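**Thread: Can a machine clean a bathroom yet? (or do literally any chore)**

---

**jhair_rios** wrote:

OK so this started as an argument at my sister's kitchen table and I'm bringing it to you people to settle. I've got two kids, one and a half baths and a robot vacuum that has eaten 5 phone chargers since we bought it. My brother-in-law swears that in a few years we'll all have something with arms scrubbing the toilet while we watch TV. I told him he's dreaming. The vacuum can't even handle a bath mat! Every single time, it climbs up, gets the fringe wrapped in the brush, and sits there beeping at me until I go rescue it.

So, where are we really? Any chore at all, house or shop, that a machine does start to finish and you don't have to babysit?

---

**edith.munoz** wrote:

Dishwasher. Washing machine. Done, thread over :)

Seriously though, we stopped calling those robots the day they started working. My grandmother would have cried real tears over my dishwasher.

---

**jhair_rios** wrote:

Ha, fair, but who loads it? Me. Who unloads it? Also me. Who finds the fork under the spray arm?

---

**walter_r** wrote:

Shop guy here. I work in the back of a plumbing supply place (Lelero, if anyone's local) and the honest answer on the shop side is that it depends how much the stuff moves around. We have a Dornix strapping machine that does nothing but put bands on boxes, all day, and I love it more than some of my relatives. Cost the boss $3783 used and it has never once called in sick. But the box has to show up square and in the same spot. Give it one that's crushed on a corner and it straps air.

Bathroom fixtures are a whole other animal. They're slick, they're heavy, there's hardly a flat side on them, and the lid wants to slam. I've chipped one myself with two good hands and years of practice. I would not let a machine near a boxed toilet yet, never mind unboxing it and wiping it down.

---

**eusebio_a** wrote:

Disagree with Wálter, at least on the wiping part. Wiping is the easy bit! A tank lid is a smooth surface, you go back and forth, who cares if you miss a little. The hard part is everything before it. Finding the rag, knowing which rag is the toilet rag (very important in my house), moving the kid's step stool out of the way, lifting the seat.

Lifting the seat I think they could do now. It's one hinge. You get a finger under the front edge and go up.

---

**walter_r** wrote:

"One hinge." Eusebio, have you met a soft-close seat? Or one of those electric ones with a hose and a cord and a control box on the side? We carry 7 different models and no two of them open with the same amount of push.

---

**edith.munoz** wrote:

I'm with Wálter on this one. I clean vacation rentals, so I see a different bathroom every day of my life, and half of what I do isn't cleaning at all, it's figuring out what's weird about this one. Tiny gap behind the bowl. Hose lying where you want to put your knee. Somebody left a box of tile in front of the door. A machine that learned on one bathroom would be lost in the next.

And price! I charge for a full turnover what some of these gadget companies want per month. There was one, Ñahui I think it was called, asking $269 a month for a thing that folds towels. Only towels. Only their size of towels. I fold a towel in the time it takes to read that sentence.

---

**jhair_rios** wrote:

$269 for towels, I'm dying. OK but could it learn? Like if it saw a thousand bathrooms instead of one? That's my brother-in-law's whole argument, that it's only a question of showing it enough.

---

**cmamani** wrote:

Long-time reader, I don't post much. I think your brother-in-law is half right. Showing helps a lot. When a person does the job with the same kind of fingers the machine is going to have, you find out fast which parts are hard, and the scrubbing isn't one of them. For me it's reaching around stuff. Two stiff fingers don't feel the rim the way yours do, and you come at everything from slightly the wrong side.

So I'd say seat and lid, soon. Whole bathroom, no, I wouldn't bet on it by September or by several Septembers after that.

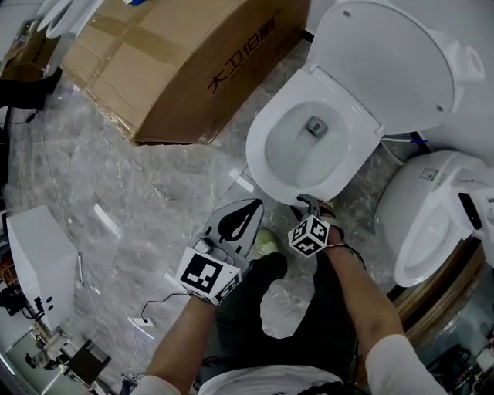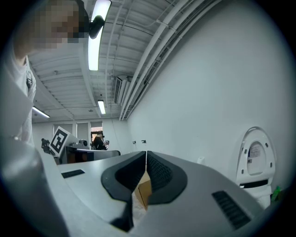
*Toilets on the floor and the two-finger grippers, first looking down from head height, then from the gripper's side.*

---

**eusebio_a** wrote:

Cristian, thank you, "seat and lid, soon" is exactly what I said! I'm taking that as a win.

---

**walter_r** wrote:

Take it. I still want to see it do a soft-close without somebody standing there. And that hose on the floor in the first picture is the thing I'd worry about, I trip on those myself.

---

**jhair_rios** wrote:

Showed this to my brother-in-law, he says give it a couple more years. I said great, the brush is under the sink in the meantime. Edith, what do you use on hard water rings? Mine won't budge.

---

**edith.munoz** wrote:

Pumice stone, keep it wet, go gently. And test a spot way down low first!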